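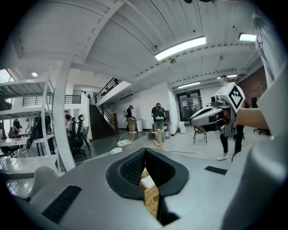 What speed was the Prunddale tape recorded at?

Seven and a half inches per second on the box, and a little slower than that on the tape.

I had written the same thing on the transfer sheet before anyone asked me. The sheet has a line for nominal speed and a line for measured speed, and Radio Codovby wanted both filled in before the programme editor would look at a reel. The programme was to be an hour of choir recordings under the title Vida, taken from the station's own shelves. My contract covered the transfers. It did not cover what went on air.

Reel 521 was a quarter-inch tape, full track, on a plastic spool with a cracked flange. The label gave the name of the hall at Prunddale, the month of November and a running time of 40 minutes. It gave no choir and no conductor. I moved the tape to a sound spool by hand, cleaned the heads and lined up the Tudier against a test tape. There were no tones at the head of the reel, so I set the azimuth by ear, listening to the consonants.

The first piece was an unaccompanied hymn in four parts. The second had an organ under it, and the organ was flat. It was flat by less than a quarter tone, and it stayed flat by the same amount from the first chord to the last. A choir will drift. A pipe organ in a cold hall will sit low, but this one was lower than any hall could make it, and the mains hum beneath it was low by the same proportion. Hum is a useful thing to have on an old recording. If it should be at fifty cycles and it comes back at something else, the tape is going past the head at the wrong speed.

I corrected the speed until the hum read fifty. The organ came up to pitch. The choir came up with it and sounded younger.

I made a second copy at the corrected speed, filled in the lower line on the sheet and sent both files to the editor. The reply came after lunch. The editor preferred the first one.

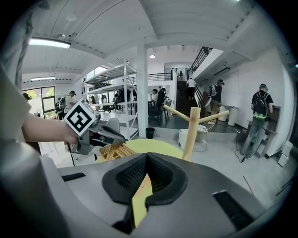 I rang to explain about the hum. The editor listened to all of it and then said that the slow version had been broadcast before, more than once, and that people in Prunddale knew it that way. There were letters in the file. One listener had asked for it to be played on the morning of a funeral. If the station put out a version that was faster and higher, there would be more letters.

I said that the people in the hall had not heard the slow version. They had heard the other one.

The editor said that was probably true and asked me to check the rest of the reel.

The rest of the reel was five more pieces and a stretch of applause. After the applause the label said there was nothing, and the old transfer, made years earlier by someone who had signed the sheet with a tick, had stopped there. I let it run. Policy is to run every tape to the end of the spool, and I had been paid for the whole reel in any case. There was hiss, then the scrape of chairs, then 56 seconds of a woman speaking near the microphone with the gain still up.

She was not speaking to the audience. She was asking somebody whether the machine was warm enough. It had been dragging at rehearsal, she said, and she wanted it left on longer next time. A man answered from further off. I could not make out the words at the old speed or the new one. Then she said that it did not matter, they would put it right when they played it back, and the recording ended in a switch click.

I played it again with a filter on the low end, and wrote down what she said word for word in the notes column. I do not normally transcribe. The column is narrow and I had to continue on the back.

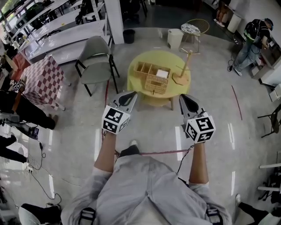 The sheet went up to the editor with the file attached. I heard nothing for several days and got on with other reels, most of them brass bands, which are straightforward. One had been wound tail out and stored beside a heating pipe, and the print-through was bad enough to hear each entry a turn early. I noted it and moved on.

When the running order for Vida arrived, reel 521 was in it. The entry read: Prunddale, unaccompanied hymn, version 2. Beneath it, on a separate line, the editor had added the speech, uncut, with the chairs and the click left in.

I listened to the broadcast at home on a kitchen radio with a small speaker that has no bass to speak of. The hum was not audible. The hymn was at pitch. The woman asked whether the machine was warm enough, and the man gave his answer, and the presenter waited a moment before reading the name of the hall.

The station received one letter. It said that the choir had been played too fast, and asked who the lady was.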